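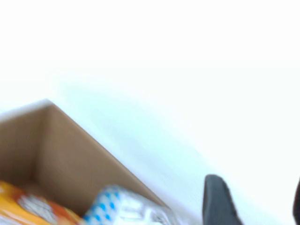

Guides > Moving house > Packing books

How to pack books for a move

Most advice says to fill a big box and write HEAVY on it. I doubt the people who say this have carried one down the stairs at Skurnden. Get small boxes instead.

1. Tape the bottom seam twice, then once across. Supermarket boxes are supposed to be just as good. Mine weren't.

2. Stand hardbacks upright, spines against the side. Lay paperbacks flat.

3. Fill gaps with socks or tea towels. Bubble wrap is mostly a way of selling you bubble wrap.

4. Lift the box before you seal it. If you grunt, take some out.

5. Write the room on the side - you can't read the top of a stacked box.

I packed 256 books this way in October and two corners got bent. The "book-safe" crates from Fliner may do better, but I'd want to see proof before paying for them.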